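I look after the lost-and-found and returns room at Mollix, and people keep stopping me in the hallway with the same questions about the new setup. So I finally typed up my answers! If yours isn't on the list, come find me (mornings are best).

**Are you being replaced?**

Nope. I asked that one myself, back in August, before I said yes to any of it. My hours are the same and so is my pay. What's different is that I spend a lot less of the day sorting and a lot more of it calling people about their stuff, and I like that part better anyway.

**What are the grippers for?**

Gellon, the outfit building our sorting arm, needs lots of practice grabs before the arm can do much on its own. We do those by hand, with a gripper we hold and squeeze ourselves. Pick up, move, set down, next thing. Wallets and keys come up all the time, so we do plenty of both. 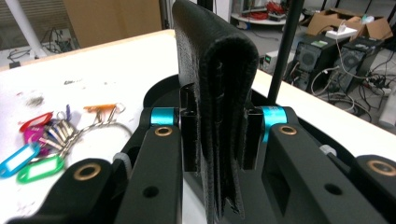

*A folded wallet in the gripper, with the tagged keys alongside.*

**How many grabs are we talking about?**

We've logged 3214, and yes, my forearm knows it. The deal is 30 minutes at a time and then you switch with somebody. Please stick to that, even if you're on a roll!

**Do I have to take a turn?**

No, it's sign-up only. A full shift on the gripper is 200 grabs, and it counts as regular work time, so don't squeeze it into your lunch.

**Is it hard to learn?**

Give it five minutes. Soft, floppy things are the annoying ones, in my opinion. Keys look easy and then they slide all over each other, so go slow and aim for a tag if you can get one.

**Will the arm go through people's wallets?**

It won't open anything. Checking for a name is still a job for a person, and I fought pretty hard to keep it that way.

**What happens when the arm drops something?**

It stops and waits for one of us. You pick the thing up, put it back in the tray and press resume.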